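Ticket 675: Left hand gripper loses tracking inside white cabinet
Site: Clolside, table 2
Opened by: Paora Lowther
Status: Closed, one follow-up open

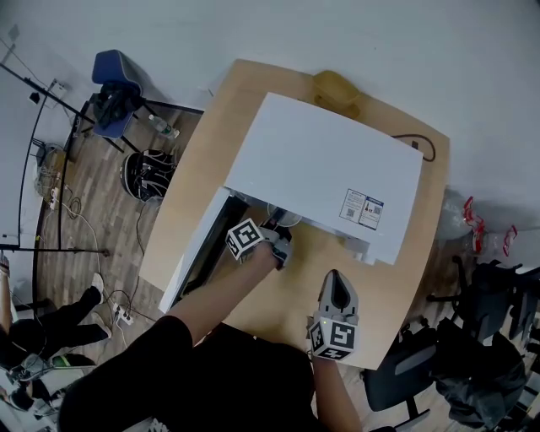
Left gripper in the cabinet opening, right gripper standing on the table.

Problem as reported

During the cabinet task the position of the left gripper jumps when the fingers go inside the opening. The right gripper has no such fault. The jump is up to 37 mm, mostly sideways, and it comes back to normal when the hand is pulled out again. The Drudton software gives no error, only a warning "pose low confidence" in the log. Both grippers were charged before the start.

First checks

1. Restarted the tracking service. No change.
2. Changed the battery of the left gripper. No change.
3. Exchanged the two grippers between the hands. The fault went with the gripper, so I do not think that it is a problem of the head camera.
4. Looked at the marker cube on the left gripper. The pattern is clean, no scratches. I could turn the cube a little with two fingers. It should not turn at all.

Comment, Paora, 10:40

I removed the cube. One of the two screws below it was loose and the other one was tight but not straight. The thread in the bracket is still good. I put both screws back with a small drop of thread lock and waited 60 minutes before using it.

Then I ran the calibration for the left gripper. First time it failed, my mistake, I had loaded the file of the right one. Second time it passed.

Comment, Breneck support, 13:15

Thank you for the clear notes. Please send us the calibration file and a log of at least 300 frames with the fingers inside the cabinet. Please also tell us if the warning comes when the cube is near the edge of the opening. When one side of the cube is covered, the software must use the other sides, and a cube which is not fixed well gives a wrong answer there first.

Comment, Paora, 14:50

Files are uploaded. You are right about the edge. Before the repair, the warning came almost every time the cube was close to the opening. After the repair I see it two times in the whole log, and the position does not jump, it only stops for a very short moment. For our work this is acceptable.

I also marked both screws with a paint line, so the next person can see if they have moved.

Resolution

Loose marker cube on left gripper. Screws fixed with thread lock, gripper calibrated again, tested by reaching in and out of the cabinet. Spare bracket ordered from Pearce.

Still open

Check the paint lines at the start of each shift until the end of March. If a line is broken, do not tighten and continue. Calibrate again first and write it in this ticket.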